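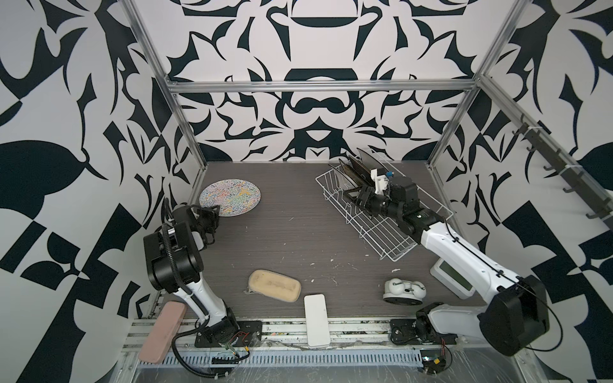

**Pesgate, January**

Dish rack cell, maintenance and setup. Written by me, Dinesh please correct if I remember something wrong.

The left arm lost its connection two times yesterday evening, always when it reaches far to the back-left for the plate. I suspected the driver, but Dinesh Mollah suspected the cable, and he was right. The plug at the second joint was not fully seated. When the arm stretches, the cable pulls at it. I pushed it in, put a new tie and left a bit more slack before the elbow. After this I moved the arm by hand through the full reach, 3 times, and there was no dropout.

Home offsets, written again after the repair:

- left shoulder: 3,234 (no change)
- left elbow: 3,962 (the old value was lower by 344, so somebody mounted the horn one step wrong last time, maybe me)
- right arm: not touched

The new values are in the Cikik config file. The old file I kept with the ending `_old`, please do not delete it this week.

Mounting plates: I checked the screws on both. On the right plate the inner screw could turn a little. I tightened it with the short key and made a line with paint marker over the head, so we can see next time if it moves.

Small boards: the one by the left mount is still hanging on its red and yellow wires, and the module by the right mount hangs under the edge in the same way. I don't like this. When someone cleans the front rail with a cloth, he will catch them. I want to fix both on the cable tray, the holes are already there. We need standoffs, Oğuzhan Uçar says there is a bag of them in the Forside cabinet.

Table: white crumbs everywhere between the objects. They are light, but I found some inside the left gripper also. Please brush the table before you start and do not blow with air, it goes into the joints.

Rack position: it stays at the back-right. If you take it out, put it back against the tape corner, otherwise the right gripper comes down on the wire.

Still open:

- [ ] standoffs for both boards
- [ ] spare cable for left elbow, ask Iwasaki for the longer type
- [ ] run the plate task for one hour and look at the motor temperature
- [ ] check the paint line on the right plate after that run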